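Teaching Two Arms to Clean a Small Board
Project report, Sigita Juška

1. Purpose of the work

In September our group received the task to teach a two-armed robot one simple household job by showing it, without writing the movements in code. We chose cleaning of a small white board, because it needs both arms: one must keep the board in its place and the other must wipe. We gave the project the name Fistik.

2. How the task is shown

The robot is driven by remote control. The operator sits at a second desk and moves two light handles, which we call the Petrauskas handles after the workshop where they were made. Each handle has the same joints as the arm that it controls, so when the operator bends the handle, the arm bends also. The program Atano saves the joint angles and the camera pictures together.

One showing of the task we call a run. At the beginning my runs were very slow, and I stopped often to think which hand must go first. Such pauses are harmful for the learning — the model copies them and later waits without any reason. After 2 weeks of practice I could finish a run in around 40 seconds.

3. Data

We planned 500 runs and we reached this number on a Tuesday, late in the evening. From these we removed the runs where the board slid away or where the operator made a long correction. The training was done in 4 parts, and after each part we looked at the results before we continued. The complete set of notes has 3226 lines, which was more than we could read with care.

4. Working place

Both arms are fixed on the front rail of the table, and the walls on the sides and at the back are pale grey. The board is put down at a different angle for each run, so that the model does not learn only one position. The purple cables needed more attention than I expected. They must have a wide loop, otherwise they pull on the wrist when the arm reaches far. 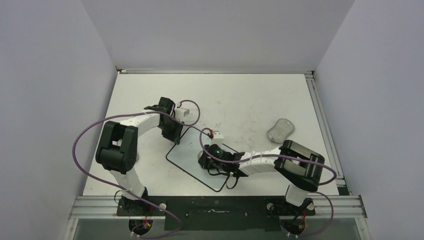 5. Results and problems

The model places the gripper over the board quite well. The wiping is weaker, and the pressure is often too small. I think the reason is in the handles — they give no feeling of force back to the hand, so I myself did not know how hard I pressed. In the next term we want to try the softer pads from Cledance and to record the motor current too.

Related reports
Fistik: notes on handle calibration
Atano user guide for new students
Folding a towel with one arm
Cable routing for table robots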